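Kumel Window Film – Your Questions Answered

Thinking about film for your car windows? Great! We love talking about this stuff, and these are the things people ask us most at the shop. If yours isn't covered, send it over and we'll add it.

What is Kumel film?

Kumel is a ceramic window film that goes on the inside of your car's glass. It contains tiny ceramic particles that block a good share of the sun's heat, and it does that without any metal in the layers, so your phone, GPS and toll tag keep working the way they always have. We've been fitting it since Carkano opened and we still get a kick out of handing the keys back on a sunny day!

Does it have to be dark?

Not at all. People are often surprised by this one. Darkness and heat rejection are two separate things, and our lightest shade looks close to plain glass from the sidewalk. Stop by and hold the sample panels up to the window – you'll feel the difference on the back of your hand.

Is tint legal in my state?

Every state sets its own limits for the front side windows, the rear windows and the windshield. We measure your factory glass first (most of it already has a slight tint) and work out which shades keep the total within the rules. If you have a medical exemption, bring the paperwork along.

How long does the job take?

A two-door is usually a morning. Sedans and small SUVs need most of the day, and anything with a big curved rear window gets a full day to itself. Prasetyo Sumampouw does all of our rear glass, and he'd much rather start at opening time than squeeze one in after lunch.

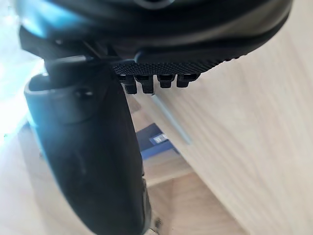 CARE AND AFTERCARE

When can I roll my windows down?

Give it four days in warm weather and a full week in winter. The film is held by an adhesive that needs time to set, and moving the glass early can lift the bottom edge. We put a small sticker over each switch as a reminder. Please leave them on!

I see little bubbles and a hazy look. Is something wrong?

Almost certainly not. Small pockets of water and a cloudy patch here and there are normal while the film dries, and they go away without any help. Don't press on them or try to poke them with a pin. If anything is still there after 30 days, come back and we'll take a look under the lights.

What should I clean it with?

A soft microfiber towel and a cleaner with no ammonia. We use Flusetora glass spray in the shop and love it, but plain water with a drop of baby shampoo does a lovely job too. Skip paper towels, razor blades and anything with a scrubbing side. The outside of the glass can be washed just as you did before.

Will it turn purple like the film on my old truck?

Ha, we hear this a lot! That purple color came from cheap dyed films whose dye broke down in the sun. Kumel gets its performance from the ceramic layer, and fading, bubbling and peeling are all covered by the warranty for as long as you own the car.

PRICES AND BOOKING

What does it cost?

The two front side windows start at $200. A full sedan is $274 in our standard ceramic, and large SUVs and vans with the premium line can reach $1,000. Removing old film is extra, and we need to see it before we quote – some of it peels off in one happy sheet and some of it really doesn't.

Do I need to pay a deposit?

Only for full-vehicle jobs. It comes off your final bill, and you can move your appointment up to 2 days ahead without losing it.

Should I book before summer?

Yes please! August fills up faster than any other month. Ask for Isla Pomare at the front desk and she'll find you a spot.

Last updated: 2/12/26

Related questions
Clear film for windshields
Can I tint a leased car?
Sunroofs and panoramic glass
Mösli sun strips: sizes and shades
Removing old film at home

Contact us | © Carkano Auto Glass & Film | Back to top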